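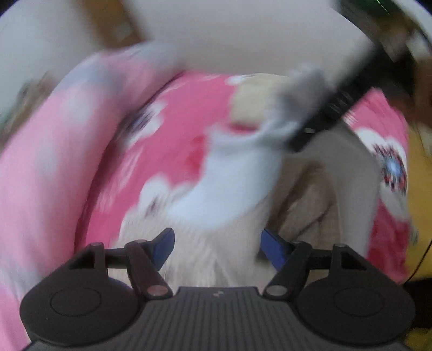 Your Kragh broth kettle is happiest on a firm, level surface with plenty of air around it, so please choose its spot on the stall before you do anything else. We know how it goes when you are packing the van at five in the morning and everything soft in the house gets stuffed around the equipment. A rumpled pile of clothing and bedding, like the one at the top of this page, is the wrong thing to stand a kettle on or tuck around it once it is switched on. Use the stand that came in the box, and keep the blankets for your knees.

Setting up for your first service

1. Lift out the inner pot and wash it in warm soapy water, along with the lid and the ladle rest. Rinse well and dry the outside of the pot thoroughly.

2. Wipe the heating plate with a barely damp cloth. Never pour water into the outer body, even if you have spilt noodles in it. (We have all done it. Let it cool and pick them out with tongs.)

3. Put the stand on your counter and press down on each of its 4 feet in turn. If it rocks, turn the adjusting foot until it doesn't.

4. Lower the pot in gently and fill it no higher than the upper line.

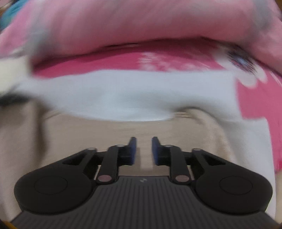
5. Make sure the dial is at Off, then plug in. The kettle draws 900 watts, so do check what your pitch allows, and add up the lights and the rice cooker too.

6. Turn the dial to Heat and put the lid on. A full pot of cold stock takes a good while, so bring it to the boil at home if you can and carry it over in a sealed flask.

7. When the broth is simmering nicely, turn the dial to Hold. The factory setting is 176°F, which suits most clear soups. Thicker ones like a stir now and then or they will catch at the bottom.

Caution: the lid lets out steam at the back. Turn the vent away from your queue, and away from yourself when you lean over for the herbs.

Caution: do not move the kettle while there is hot broth in it. If you really must shift it, switch off, unplug, let it cool and empty the pot first.

Note: if the red lamp flashes, the pot has run low. Switch off, wait 2 minutes, top up with hot stock and start again from step 6. Should the lamp carry on flashing, ring Marion Skinner on the Ronwood helpdesk and have your serial number handy. It is on the underside of the stand.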